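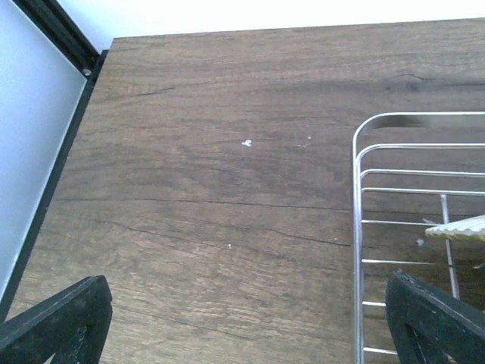
The pharmacist does not want to see her name in this article, and the doctors she works with prefer the same. In Harndale everybody knows her anyway. She has stood behind the counter of the Rampersad pharmacy for 11 years, and since last June she spends two afternoons a week in the back office, speaking by video with older patients about the medicines they take at home.

The service is called Pultudis. It was started by the pharmacy together with the medical practice on the same street, and it is meant for people who take five or more medicines every day. The patient receives an invitation, chooses a time, and puts everything on the kitchen table before the call begins. "Everything means everything," the pharmacist says. "Also the drops, the cream, the tea for sleeping, and what the sister-in-law has brought from vacation."

Of 651 patients who were invited in the first year, 348 accepted. She considers this a good result, although the practice had hoped for more. Some of the others wrote back that they have no suitable telephone. Some wrote that they trust their doctor and see no need. "I had to learn that the invitation sounded like an accusation," she says. "In the first letter we had the sentence 'We would like to check whether you take your medicines correctly.' I would also not answer to such a letter." The second version asked whether the patient has questions about the medicines, and after that the telephone in the pharmacy started to ring.

I asked her what she sees in a usual call. She thought for a while before she answered.

"I see that the list and the table are different," she said. "The doctor has a list. The hospital has a list. I have one in my computer also. And then the patient shows me the boxes one after another, and it is a fourth list." The most common case is the same substance under two names. The hospital in Drosham buys from one manufacturer, the pharmacy delivers from another, and the patient comes home with a white box and already has a blue box. Both are taken, because both were prescribed by somebody with authority.

In 222 of the reviews, at least one thing was changed afterwards. The pharmacist is careful with this number. A change can be that a blood pressure tablet was stopped by the doctor, but it can also be that the patient now takes the thyroid tablet half an hour before breakfast and no longer together with the coffee. She writes both in the same column, and she thinks now that this was a mistake of design. For the second year there will be two columns.
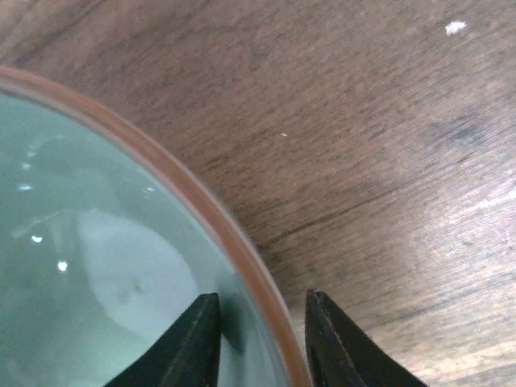 Forgetting is the second large topic, and it is treated in every call. The pharmacist does not like the complicated boxes with alarms, which are often bought by the children and then stay in a drawer. She prefers to ask what the person touches every morning in any case, and the medicine plan is then put beside it. It may be the coffee can or the bread knife. It may be a round container with a coppery rim and a pale green inside, of the sort a person recognizes before the glasses are on. "The color helps more than the label," she says. "I say to them, choose the one you would notice if it was missing." The tablets themselves stay in their package, she adds, because on the package is the date and the name.

Not all colleagues were pleased about the service. The professional newsletter of the region printed two letters from pharmacists who feared that the conversation at the counter will lose its value, and that in a few years a company from far away will do the calls for less money. She understands the fear. In her opinion the calls work because the patients know her voice, and she would not want to do them for a town where she has never walked. When a person from Harndale tells her that the stairs are difficult since some weeks, she knows which stairs. She can ask if it began before the new tablet or after.

There was also the question of privacy. A patient who turns the phone to show a box is showing the kitchen too, and sometimes a husband who did not want to be shown. At the beginning there was a plan to record the conversations for training. She refused. Now only the written medicine plan is saved, and the patient gets the same page by mail that the doctor gets electronically. "If I write something that I cannot send to the patient, then I should not write it," she says.

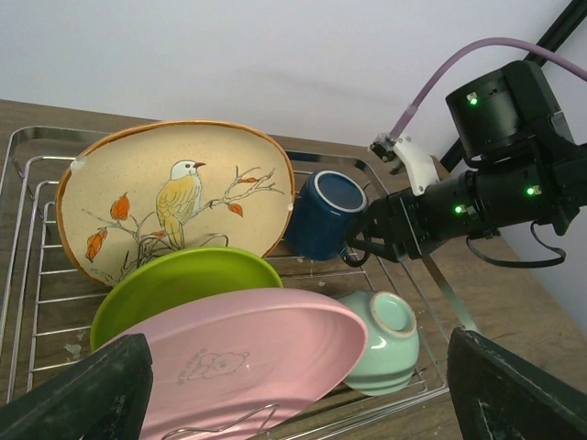

With the doctors the cooperation needed time. In the first months she sent long reports, two or three pages, with references. They were polite about it, but they did not read to the end. One of them told her so when they met at the bakery. Since then the report has a maximum of half a page: what the patient really takes, what she found, what she proposes. On most days an answer comes before six in the evening. When she proposes to stop a medicine, she calls by phone, even if she has to wait.

I wanted to know whether she was ever wrong. Yes, she said, and she told about a man who took two medicines which should normally not be combined. She reported it the same hour. The specialist in Drosham had chosen the combination on purpose and controlled the blood values every month, but this was written only in a letter that never reached the practice. "The man was frightened for one evening because of me," she says. She apologized to him. Now she asks in each call if there is another doctor, and then she asks it a second time with other words -- for the eyes, for the heart, for the skin -- because many people do not count an eye doctor as a doctor.

The payment is not solved. One review takes around 50 minutes with the preparation and the report. The insurance pays for a part, under a contract which ends next spring, and the rest is carried by the pharmacy. The owner has told her that he will continue for one more year. After this it must be decided new.

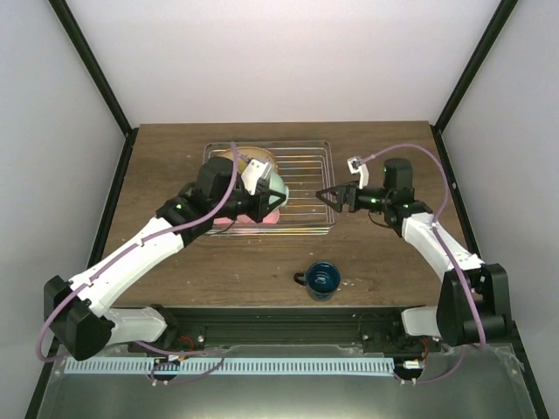

She would like to have the discharge plan from the hospital on the same day when the patient goes home. At present it arrives after four or five days, and on paper. In these days the errors happen. A patient who leaves on the last working day of the week has the old boxes at home, a small supply from the ward, and an open question that he cannot ask anywhere before the practice opens again. The hospital has agreed to a trial with one ward, beginning in October. She does not expect too much from it, but she has already kept one of the two afternoons free for these calls.

For readers who take many medicines and have no such service nearby, she has a modest advice. Put all on the table once a year, also what is expired, and read the small line below the brand name aloud. If the same word comes two times, take nothing away by yourself, but go with both boxes to the pharmacy. "And bring the boxes, please," she says. "Not a note which says small white tablet. I have a whole wall of small white tablets."

At the end of our conversation the bell of the shop door rang, and she went to the front. A woman had come to ask if the invitation is valid also for her mother, who lives in Drosham and is registered with a different practice. It is not, at the moment. The pharmacist wrote down the telephone number all the same.

Contact | Privacy | Copyright Harndale Health Pages, all rights reserved | Back to top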